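A Wednesday at Garkisstead: house rules for robots that live on a screen

I had been meaning to get over to the Garkisstead open day ever since Châu Đào told me about it back in November, and what with one thing and another (mostly the car) I very nearly missed it again. I'm so glad I didn't! There were 11 of us in the group, a nice mix of people from small shops, two teachers, and a very patient father with a teenager who asked better questions than I did. We got coffee, visitor stickers and a sheet of paper with the house rules on it, and we were asked to read the sheet before anybody touched a controller.
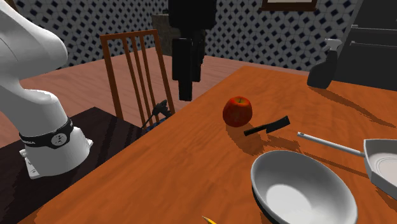

By Thaís Arruda
Workplace Safety Trainer, Muston
16/01/2019

The simulation room is where I spent most of my visit, and I'd have happily spent the whole day. Everything is done on a rendered table with a rendered arm, and you might think that would make people relaxed about safety. Garkisstead has gone the other way. Their sheet has six rules on it, and the first is that you behave toward the simulated arm exactly as you would toward a real one. If there's a knife on the table along with the apple and the frying pan, you say so out loud before the arm moves, and you say where you mean to go with it. It felt a little silly for the first couple of minutes, talking to a screen about a knife, and then it just became part of the job, like calling out "behind you" in a kitchen.

The second rule is to start with the gripper up and well clear of the tabletop. Châu, who runs the training side there, likes new operators to sit with their hands off the controls at that point and name whatever the arm might brush against on its way down. A wide bowl near the front, a tall spray bottle toward the back, a long pan handle reaching in from the side. I have done the same thing with forklift drivers for years, walking the route before driving it, and I was tickled to find it in a room with no forklifts and no floor to speak of.

Sessions last 30 minutes and then you swap, whether or not you're finished. I grumbled about that one (I was just getting the hang of it), but my shoulders were up by my ears and I hadn't noticed, so I suppose the rule was right and I was wrong. Rule four covers the written log. Each attempt gets a line, including the bad ones, and you may not go back and tidy up your wording later. The log program is called Bivgate, which took me most of the morning to spell. 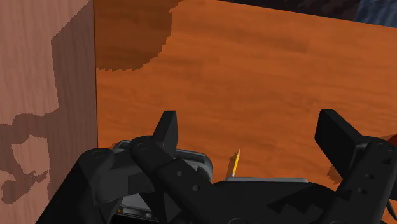 Thaís Arruda, Workplace Safety Trainer

Close work has a rule of its own, and it led to the best conversation of the day. Before you bring the fingers together you stop, with the gripper open, and check what is between them and what is beside them. With something as thin as that yellow piece it's easy to stare at the middle and forget the tall wooden panel off to the left. The teenager wanted to know why the shadows had steps in them like a staircase. Châu was delighted with this and told him that operators there are taught never to judge distance from a shadow alone, and to go back to a wider view when in doubt.

The last rule is that anyone may call a stop, visitors included, and the person driving lets go first and asks afterward. We practiced it, all of us, with a good deal of giggling. I would like to see that on the wall of every place I train in, robots or no robots.

I did have one complaint, and I passed it on over lunch. The sheet is printed in tiny gray type, and a couple of us had to hold it out at arm's length. Châu promised a bigger version. There was also a second room, for the Fakir project, but the line was long and I'd left my car on a 30-minute meter, so I can't tell you a thing about it. If you go, park behind the building and bring a sweater.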